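Ticket: Stückliste rechnet nach Fingerwechsel mit falschem Posten
Bereich: Stestum / Planung und Beschaffung
Projekt: Flummont
Gemeldet von: Seidu Korletey
Bearbeitung: Zixuan Guo
Priorität: mittel (vor der Budgetfreigabe im Februar bitte hoch)
Status: gelöst, eine Restfrage offen

Beschreibung

Hallo zusammen,

erst mal vorweg: Dass wir die Greifaufgabe komplett in der Simulation durchspielen können, bevor ein einziger Euro ausgegeben ist, finde ich großartig. Wir planen für Flummont die Anschaffung eines Parallelgreifers samt Fingern, und im Moment fahren wir die Fronten und Griffe ab, um zu sehen, welche Finger wir wirklich brauchen.

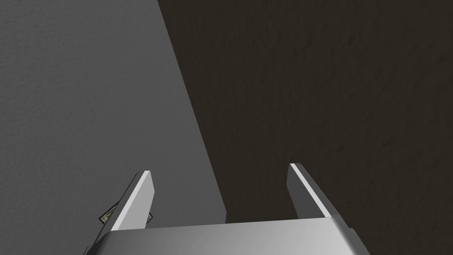
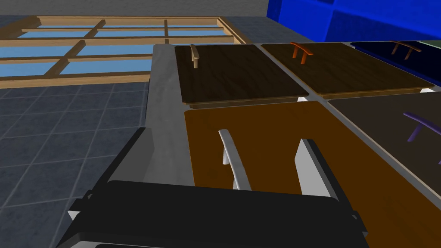 Simulation, in beiden Ansichten mit offenem Greifer.

Jetzt zum Problem. Ich habe in der Planung zwei Varianten angelegt, einmal mit dem Standardfingersatz von Naidu und einmal mit dem verlängerten Satz. Der Standardsatz steht im Angebot mit 704 Euro, der verlängerte mit 892 Euro. Wenn ich in Variante A von verlängert auf Standard zurückwechsle, ändert sich die Geometrie sofort, die Kollisionsprüfung läuft mit den kurzen Fingern, alles wunderbar. In der Stückliste bleibt aber der Posten mit 892 Euro stehen. Die Summe unten ist dann natürlich auch zu hoch.

Erst dachte ich, ich hätte vergessen zu speichern. Habe ich aber nicht, der Name des Fingersatzes in der Kopfzeile stimmt ja. Nur der Preis zieht nicht mit.

Was ich schon probiert habe:

Projekt geschlossen und neu geöffnet - Preis bleibt bei 892.
Variante A dupliziert - die Kopie übernimmt den falschen Posten mit.
Ganz neue Variante, direkt mit Standardfingern angelegt - 704, also richtig.
Neue Variante, erst verlängert, dann Standard - wieder 892.

Der Fehler lässt sich also schön reproduzieren, das ist doch schon mal was! Es hängt am Wechsel, und zwar nur in diese Richtung. Von Standard auf verlängert geht der Preis brav mit nach oben.

Eilig ist es insofern, als das Angebot von Naidu nur 30 Tage gilt und ich die Stückliste als Anlage an den Budgetantrag hängen muss. Mit einer falschen Summe mag ich da nicht auftauchen.

Viele Grüße
Seidu

Kommentar Zixuan Guo, 10:20 Uhr

Hallo Seidu,

danke für die Liste mit den Versuchen, damit kann ich viel anfangen. Kannst du mir noch zwei Sachen schicken: den Export der Stückliste aus Variante A (bitte als Tabelle, im PDF fehlen die internen Spalten) und die Angabe, aus welchem Katalog die Preise kommen? Flummont ist bei mir mit einem Hauptkatalog und einem Projektkatalog verknüpft. Ich habe den Verdacht, dass sich die beiden ins Gehege kommen.

Und bitte Variante A erst mal nicht löschen.

Kommentar Seidu Korletey, 11:05 Uhr

Export hängt am Ticket. Die Preise habe ich von Hand in den Projektkatalog eingetragen, direkt aus dem Angebot. Im Hauptkatalog gibt es die Naidu-Finger auch, allerdings ohne Preis. Das Kabelset und die Adapterplatte kommen von Stustico, die habe ich nur im Projektkatalog.

Nebenbei: Die Vergleichsansicht, in der man beide Varianten nebeneinander sieht, ist richtig gut geworden. Ich habe gestern den halben Nachmittag damit verbracht, Griffe anzufahren, und dabei mehr über unseren Bedarf gelernt als in sämtlichen Katalogen davor. Wo komme ich seitlich ran, wo steht der Greiferkörper im Weg, wo muss der Arm eigentlich von einer anderen Seite kommen? Früher hätten wir den längeren Satz »zur Sicherheit« bestellt und später gemerkt, dass er in der Ecke stört.

Kommentar Zixuan Guo, 13:40 Uhr

Export ist angekommen und der Fehler ist drin zu sehen. In der Spalte mit der Artikelreferenz steht der Standardsatz, in der Spalte mit der Preisreferenz noch der verlängerte. Beim Wechsel werden offenbar die beiden Referenzen getrennt aktualisiert.

So läuft es bei mir nach: Beim Wechsel auf den verlängerten Satz findet Stestum den Preis im Projektkatalog und schreibt ihn fest. Beim Wechsel zurück fragt es zuerst den Hauptkatalog, findet dort den Standardsatz ohne Preis und lässt deshalb den alten Wert stehen. Ein leeres Preisfeld gilt als »keine Änderung«. Für den verlängerten Satz gibt es im Hauptkatalog ein Häkchen »Preis nur projektbezogen«, darum klappt es in die eine Richtung. Beim Standardsatz fehlt das Häkchen.

Bitte einmal so versuchen:

1. Katalogverwaltung öffnen, Hauptkatalog, Eintrag »Naidu Fingersatz Standard«.
2. »Preis nur projektbezogen« anhaken und speichern.
3. In Variante A die Finger auf verlängert stellen und danach auf Standard. Dazwischen die Stückliste aktualisieren lassen.

Falls du im Hauptkatalog keine Schreibrechte hast, sag Bescheid, dann setze ich das Häkchen von hier.

Kommentar Seidu Korletey, 14:15 Uhr

Keine Schreibrechte, das Feld ist bei mir grau. Bitte von dort aus setzen!

Kommentar Zixuan Guo, 14:30 Uhr

Ist gesetzt. Du musst das Projekt einmal neu laden, sonst arbeitet es mit dem zwischengespeicherten Katalog.

Kommentar Seidu Korletey, 15:10 Uhr

Es geht! Variante A steht jetzt auf 704, die Summe passt, und die Kopie habe ich gelöscht und neu gezogen, die passt ebenfalls. Ich habe noch ein paar Mal hin- und hergewechselt, der Preis geht jedes Mal mit. Vielen Dank, das war wirklich flott.

Eine Sache ist mir beim Testen noch aufgefallen. Wir planen in Variante B mit 3 Fingersätzen, einer am Greifer und der Rest als Ersatz. Wenn ich die Menge ändere, rechnet die Stückliste richtig, aber in der Übersicht für den Budgetantrag erscheint weiterhin nur der Einzelpreis. Ist das Absicht? Für unsere Buchhaltung müsste da der Gesamtbetrag hin, sonst ruft garantiert jemand an.

Zum Stand der Planung, falls das für andere interessant ist, die mit Stestum eine Beschaffung vorbereiten: Ich tendiere inzwischen klar zum Standardsatz. Die langen Finger bringen uns bei unseren Griffen wenig, und der Unterschied im Preis wird durch die Ersatzsätze schnell spürbar. Das Geld stecke ich lieber in die Adapterplatte und in eine vernünftige Kabelführung. Fest entschieden ist es noch nicht, ich möchte erst die Anfahrt an die unterste Reihe durchspielen. Dort wird es zwischen Greiferkörper und Front eng, und genau solche Stellen will ich vor der Bestellung kennen und nicht erst beim Aufbau. Macht aber auch richtig Spaß, muss ich sagen.

Kommentar Zixuan Guo, 15:55 Uhr

Freut mich! Zur Restfrage: Die Übersicht für den Antrag zieht in der Grundeinstellung den Einzelpreis. Unter »Vorlagen«, »Antrag«, »Spalten« kannst du »Gesamtpreis« dazunehmen. Die Einstellung gilt pro Projekt, du musst sie also für Flummont nur einmal machen. Warum der Einzelpreis voreingestellt ist, kläre ich intern. Mir leuchtet es auch nicht ein.

Das Verhalten bei leeren Preisfeldern habe ich als Fehler weitergegeben. Bis es behoben ist, bitte bei allen Artikeln, die in beiden Katalogen liegen, das Häkchen prüfen. Bei den Teilen von Stustico kann nichts passieren, die liegen ja nur im Projektkatalog.

Noch ein Hinweis zur Angebotsfrist: Im Projektkatalog gibt es das Feld »gültig bis«. Wenn du es ausfüllst, färbt sich der Posten in der Stückliste ein, sobald das Angebot abgelaufen ist.

Kommentar Seidu Korletey, 16:20 Uhr

Das Feld hatte ich glatt übersehen, ist jetzt für alle Posten ausgefüllt. Spalte »Gesamtpreis« ist auch drin, und die Übersicht sieht genau so aus, wie ich sie brauche. Ticket kann von mir aus auf gelöst. Die Frage nach der Voreinstellung lasst ihr bitte offen, die Antwort interessiert mich.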